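Ticket 556: duplicate signers on the rent petition, and the phone bank list that ate them

**Opened:** May 8, 2018
**Assigned to:** Musyoka Ondieki
**Tool:** Plirer (contact database), fed by the Renon import sheet
**Status:** open, see bottom

### What was reported

The Troncoso tenants' group handed in their petition sheets after the march. Someone typed them up, and someone else typed them up again, in a spirit of solidarity. Plirer now shows 466 signers. The landlord's lawyer will enjoy this if we send it to the council as is.

Second complaint, same ticket: people who asked to be taken off the phone list are back on it. One of them has been called by four different canvassers and has started giving them notes on their delivery.

### Log

First guess was that two people had imported the same sheet. They had, but deleting the second import only got rid of part of the problem. The rest have slightly different addresses. "Apt 2," "#2" and "second floor, ring twice" are all one household as far as I can tell, and Plirer thinks they're a movement.

Ran the merge tool on exact phone matches. It merged a mother and daughter who share a landline and disagree about the entire campaign. Undid that. The undo works, but it puts the merged record back with today's date, so she now looks like a new recruit. She has been a member since before we had a database.

Turned off the nightly sync from Renon while I work on this. Please don't turn it back on. I know who turned it back on last time and so does the audit page.

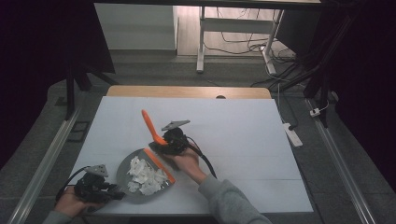
*Dustpan and brush, white tabletop.*

The do-not-call problem is separate. Renon keeps the opt-out in a column called "status." Plirer reads "status" as membership status and drops anything it doesn't recognize. So "STOP CALLING ME" came across as a blank, and a blank means "friendly, not yet contacted." I've renamed the column and mapped it by hand. Test import with the Tondlow building list kept every opt-out, including one that was in green ink on the original and had been entered as "green ink."

Wrote to Plirer support. They replied that the behavior is by design and asked me to rate the conversation. 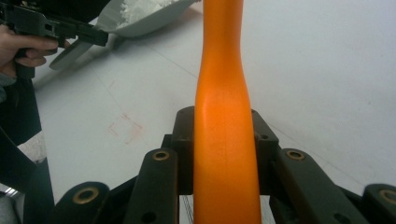 ### Still to do

- Compare the typed entries with the paper sheets, one building at a time. Tondlow first, as it's the shortest.
- Merge by name plus address only. No phone matching, see mother and daughter.
- Fix her join date.
- Reload the opt-outs before anybody opens the phone bank. This includes the steering group, who have their own login and a sense of urgency.
- Decide whether the petition goes in before the August recess or after. I've been asked for my opinion on this several times and it's not a database question — but before.

Leaving the ticket open until the paper count and the Plirer count agree.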